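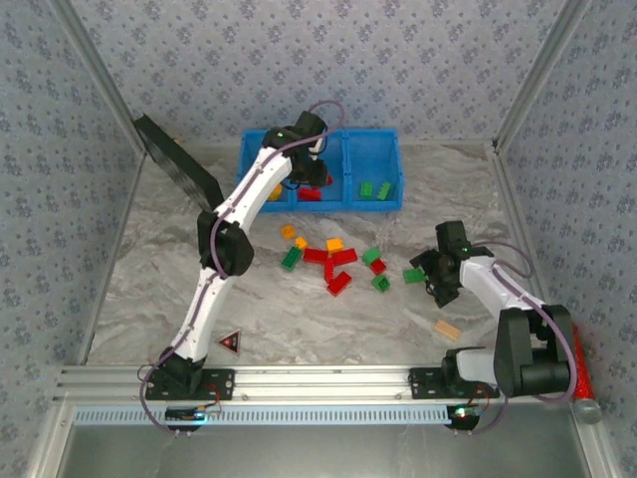
I put off signing up for two years and then hemmed my own curtains in one evening, one student wrote on her feedback card, and could we please do a class on zippers next. Zippers are coming. See the fall list.

About Whitfield Sewing School

Small evening school, 3313 Vonen Street, upstairs, door on the side. We teach regular people to sew, mend and alter clothes. Beginners mostly. Also people who used to sew in high school and forgot all of it.

Started out as a mending night in a borrowed room. People brought a bag of torn stuff, we fixed what we could and showed them how. After a while they wanted to do it themselves so the mending night became a class, and then the class got a waiting list. Now it's a school with a lease and a leaky radiator.

What we teach

Hand sewing. Machine basics - threading, tension, winding a bobbin without swearing. Hems. Patching jeans so the patch holds. Taking in a waist. Letting one out. Later on, reading a paper pattern and making a simple skirt or shirt from scratch. We don't teach quilting, there's a very good guild for that across town and we send everyone there. No bridal alterations either, sorry, we get asked a lot in spring. 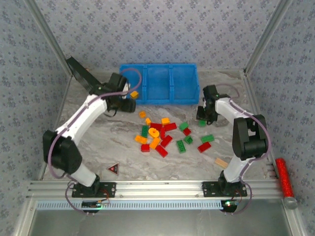 Classes are six weeks, one evening a week, seven students at most. We tried bigger groups once and people spent half the night waiting for help. Open sewing is seperate and runs two evenings a month, drop in, bring whatever you're stuck on. Coffee is free. The good scissors are not to be used on paper, please, there's a sign.

Who we are

A few teachers, all part time. One came from theater costumes, one from a dry cleaner's alterations counter, one taught home ec until the program got cut. They disagree about pins versus clips and you'll hear about it. All of them will make you rip out a bad seam. Gently.

We're not a charity and not a big business. Fees cover rent, teachers, thread, and machine servicing. Anything left over goes to the Flikura fund, our own little pot for students who can't pay full price. Ask at the desk or send an email, no forms, no proof needed.

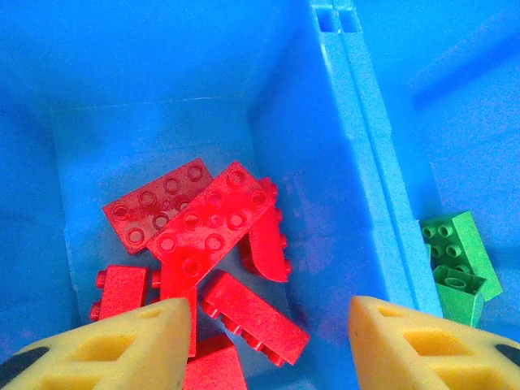
Do I need to bring my own machine?
We have one for every student in class. Bring yours if you want to learn on it, just make sure the power cord and foot pedal are in the bag too.

Fabric for the first class is included. After that you get a shopping list. Old sheets are fine for practice and cheaper then anything at the store. Wash them first.

The Keroder room

That's the back room, named after the old button company that used to have this floor. Cutting happens in there, and ironing. It gets warm so wear layers. Late starters and teens are welcome in any class, teens need a signed slip.

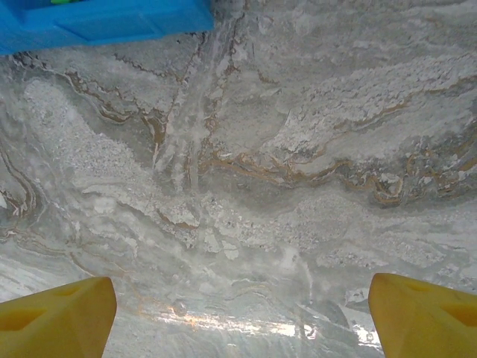

Fall classes start in September. Sign-up is online or at the desk during open sewing, deposit holds your place, full refund up to a week before. Miss a class and you can make it up at open sewing, no charge. Parking behind the building after business hours - not in the dentist's spots, they do tow.

Page updated June 25, 2025. Zipper dates still to come.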